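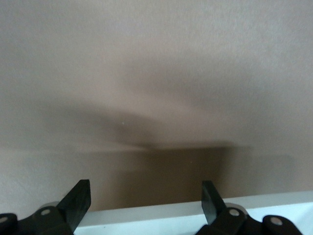

*A soft shadow across a plain wall.*

# The Sulach Sermon Notebook

**$29, ships flat in a padded mailer**

Okay, so I made a notebook. If you've been reading my blog (Wuvus, for those of you who wandered in from a search) you know I've been threatening to do this for ages, and you also know I have a drawer full of church bulletins with half a sermon scribbled up the side of the potluck announcement. I could never find anything again. I'd remember that our pastor said something wonderful about Ruth, and I'd dig through all those bulletins, and what I'd find was a grocery list and the word "gleaning" underlined twice.

I tried the fancy journals first. They're beautiful! But most of them want you to fill in eleven boxes before the first hymn is over, and I'm a slow writer with big handwriting. I also tried plain spiral notebooks, and those got me through one fall before the wire snagged my wife's cardigan and I was asked to think of something else.

So this is the one I wanted, and it took four rounds of samples to get here.

## What's in it

The notebook has 3 sections, and you'll probably live in the first one like I do.

**Sermon pages.** Each sermon gets a two-page spread. The left side has a line for the passage, a line for who was preaching, and then it's just ruled space. The right side is dotted and has nothing printed at the top at all. I use it for the stuff I want to argue with, or look up later, or tell my brother. One of my test readers draws on hers the whole time and says she remembers more that way. I believe her, I've seen the drawings.

**The index.** It's at the back, listed by book of the Bible, all the way from Genesis to Revelation, with room beside each name for page numbers. You write "14" next to Ruth and the next time you need Ruth, you go to page 14. That's it! This was the part I cared about most, and I wrote a whole blog post about it in February that I'm told was too long.

**Loose ends.** A short run of blank pages for prayer lists, names of new people you don't want to forget, and the Sunday school thing you agreed to in the hallway.

There are 2 ribbon markers, one gray and one rust. I keep the gray at today's page and the rust at the index. Do whatever you like.

## Paper, cover and all that

The paper is a cream stock called Prevolico, and it's thick enough that an ordinary gel pen doesn't show through. Fountain pens are fine if you don't write with a very wet nib. Highlighters, well, the yellow one was okay and the orange one ghosted a little. Please don't use a permanent marker on it, my nephew already ran that test.

The cover is a stiff cloth board in dark gray, and it's hard enough to write on your knee. That mattered to me a lot because we have chairs now, not pews, and there's no rack in front to lean on. The binding is sewn and it lies open by itself after the first week or so of use. Right out of the mailer it's a bit springy. Bend it gently in a few spots and it'll settle down.

The size is a little taller than a paperback novel. It fits in my wife's purse and it does not fit in my jacket pocket, and I went back and forth on that for weeks. The smaller sample did fit in a pocket, but I could only get five words on a line.

Everything is printed and bound at Harawira, a family shop that does mostly hymnals and cookbooks. They were very patient with me about the ribbons.

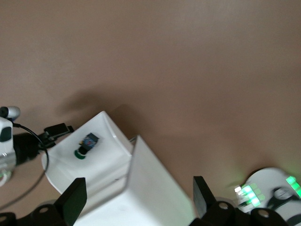 *An open white box on the tabletop, with a small object inside.*

## How I use mine

I get asked about this a lot, so I'll tell you, but please don't take it as instructions!

I write the passage down while we're being told to turn to it. Then I mostly listen. I used to try and catch every point, and I'd come home with a page and a half of notes and no idea what the sermon was about. Now I write when something makes me sit up. Some weeks that's half a page. One week it was a single sentence and a question mark, and I've gone back to that page more than any other.

After lunch I add the page number to the index. It takes less than a minute if I do it then, and if I leave it until the evening I won't do it at all. I've skipped weeks. You can catch up in one sitting with a cup of coffee, and it's kind of a nice way to reread everything.

If your church does a long series (we were in Acts for so long that babies were born and started walking), you can put a colored dot at the top corner of each page in the series. I thought about printing a space for that and decided to leave it alone.

## Things people have asked me

**Is it dated?** Nope. Start whenever you want, miss as many weeks as you want.

**Is it tied to one denomination or one translation?** It isn't. There's no Bible text printed in it. The index lists the sixty-six books. If your Bible has more than that, there are blank lines at the end of the list where you can add them, and a couple of readers have told me that works fine.

**Can kids use it?** Mine was ten when she got hold of a sample and she liked it. For younger kids the lines are probably too close together. I'd like to do a kids' one someday, but I'm not promising it.

**Will you personalize it?** I can't do names on the cover. I'm happy to sign the inside if you want that, though my handwriting is the reason this product exists.

**Do you have a bulk price for small groups?** Write to me and tell me how many you need. I'll work something out. I've done it for a couple of groups already and it was fun.

**What if it shows up damaged?** Send me a photo and I'll mail you another one. Keep the dented one for grocery lists.

## Ordering

Each notebook is $29 and shipping gets added at checkout depending on where you live. I pack orders in the evening after dinner and drop them at the post office a couple of times a week, so if you need one for a birthday or a baptism, please give me a little room. Put the date in the order notes and I'll try my best.

I ordered a modest first printing. There are 2,386 of you on the Wuvus email list and I definitely did not print that many! If it sells out, the button below will change to a waiting list, and you'll get an email when Harawira has the next batch ready.

If you buy one and you find something that bugs you, tell me. The dotted page on the right was a reader's idea, and so was moving the index to the back. I read every message, and I usually answer in the mornings before work.

Thanks for reading all this, and for putting up with the notebook posts.

Wiremu Baxter

**Add to cart: Sulach Sermon Notebook, dark gray, $29**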